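Tollitine Planner: Frequently Asked Questions

What does the planner do?
It computes arm motions that avoid objects in the workspace. Version 2 accepts scenes from the Furnival editor.

Can I test a plan without hardware?
Yes. Any plan may be run in simulation first. The dining table scene includes a FRANKA EMIKA arm, a mug, an apple and a square plate.
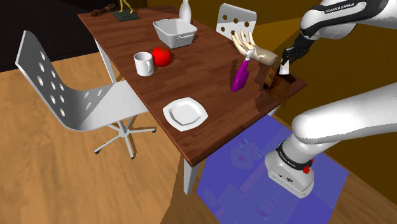 Why does my plan stop with error 2077?
The planner has found no path within its limit of 50 attempts. Increase the limit in the Poltier settings panel, or move the goal farther from nearby objects.

Are chairs and rugs treated as obstacles?
Chairs are. Rugs are ignored unless the floor check is turned on.

Which file formats are supported?
Please refer to the Rolinis import guide, last updated in June.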